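Home | Projects | Sports Studies | Contact

Who Gets to Play? Eligibility Rules in the Jara League
Student project report, 16 February 2023

I picked eligibility because I sat out most of my first season at Stirkell over a transfer form, and I wanted to know if that was normal. (It is!) My plan was to read the league handbook, send a survey to players, and compare our rules with the ones at Huro, which plays in the same division.
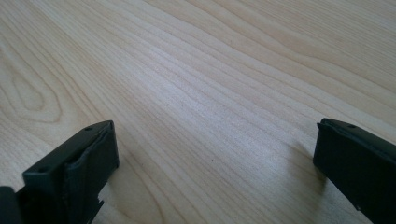 The survey went out to 200 players and I got 70 back, which I was pretty happy with. I built it in Workik, and the free version only lets you ask seven questions, so I had to drop the one on summer leagues. I still wish I'd kept it.

Most people knew the grade rule. Hardly anyone knew there's a separate rule for players who switch schools after May, even the ones who had switched! A few wrote that they first heard of it from a coach the week of the opener. 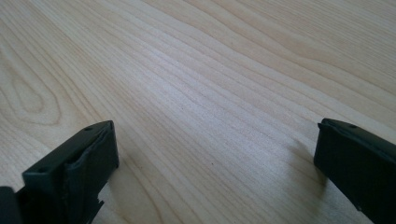 Huro does it differently. Their athletic office checks everybody before practice starts, so a player who has a problem finds out early and has time to fix it. At Stirkell the check comes after the roster is posted, and an appeal means a written statement of up to 800 words plus a hearing. I wrote mine on a bus.

If I did this again I'd talk to the people who run the hearings, too. I emailed twice and ran out of time before I heard back.

Related projects
Travel Costs for Away Games
Do Night Games Draw Bigger Crowds?
Turf or Grass: A Player Survey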